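Chapter 4
Fitting Shapes: Pegs, Holes and Boards

In this chapter you will learn:
how a shape sorter is made up
why some pegs fit more than one hole
how to record what a child does at the board
how to set out the material before a session

Most children meet a shape sorter before they can name a single shape. They pick up a peg, try it somewhere, turn it, and try again. The work looks simple to an adult, but it asks for several skills at once. The child has to look at the end of the peg, find an opening with a similar outline, bring the two together and turn the wrist until the edges line up.

The chapter uses the peg board as its main piece of material. Chapter 3 dealt with stacking, where a piece can be put down a little to one side and still stay up. A peg and a hole allow much less error. You will need to have read the section on grip in Chapter 2 before you go on.

4.1 The board

A peg board is a solid block with openings in the top. The openings may differ in outline, in size, or in both. On a red board of the kind used in this chapter there are round holes of more than one size, and a rectangular hole with soft corners, wider than it is deep. Small holes may be set side by side in pairs.
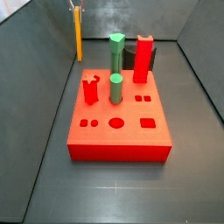
Size matters as much as outline. A small round peg will drop into a large round hole, and a child who has done this may think the task is finished. Do not correct it at once. Wait until a larger peg is left over with no place to go — this is often the point at which the child goes back and looks again.

Pegs also differ in height. Tall pegs are easier to hold and easier to see from across the table, but they tip sooner if they are only resting on the top of the board. Short pegs need a finer grip.

In the Pleleck nursery study, which we return to in section 4.5, 47 children used a board over one December. Their teachers made 284 written notes, and 183 of these mentioned turning the peg.
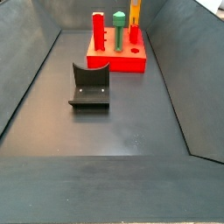

Hustlow Morin
Lecturer in Early Years Practice, Cletodberg College

4.2 Words used in this chapter

Peg: any upright piece meant to go into a hole.
Head: the upper part of a peg, where it is wider than the rest.
Shaft: the narrower part below the head.
Seated: pushed down into the hole as far as it will go.

Use these words in your own notes. "The peg is in" can mean that it is seated or only that it is standing in the opening, and another reader will not know which.

Before you start section 4.3, read Activity Sheet 27 and put out one board with its pegs.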